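Grandano serving tray, Husa series, off-white

Last updated: August

Item number 982
Supplied by Sturnel

The Grandano is a flat rectangular tray with rounded corners and a slightly raised rim. It is sold for worktops, counters and shelves where small packaged goods are set down, grouped and carried a short distance. The color is an off-white cream on both faces.

Construction

One piece, no seams or joints. The rim runs at a constant height on all four sides. There are no handles; the tray is lifted by the rim. The inner floor is level, and tall cartons can be stood on end if they are placed clear of the rim. A carton resting partly on the rim will lean and should be moved inward.

Color and surface

The cream finish is matte. It reads clearly against dark tabletops and less so against white ones. For pale counters, the Magsi version has the same outline in a darker shade. Small variations in shade between production lots are not treated as defects. Customers matching existing trays should quote the lot code molded into the underside.

Use

Set the tray on a flat, level surface. Place heavier packages first, near the center. Keep upright boxes toward the middle of the floor when the tray is to be carried.

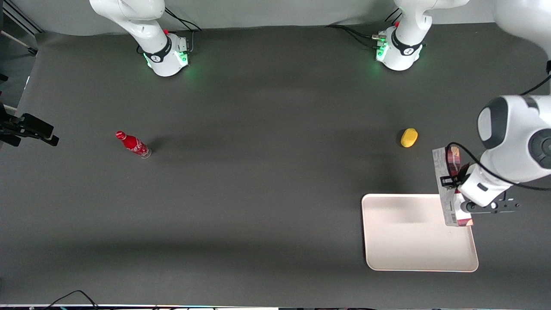 Cleaning

Wipe with a damp cloth and mild detergent. Do not use scouring pads. Dry before stacking. Trays nest when empty, and stacks should be kept off the edge of the shelf.

Ordering

Packed 6 to a carton. Minimum order 2 cartons. Orders over 100 trays are quoted separately. Replacement requests and shade queries go to Eulalia Figueroa, Sturnel product desk, with the item number and lot code.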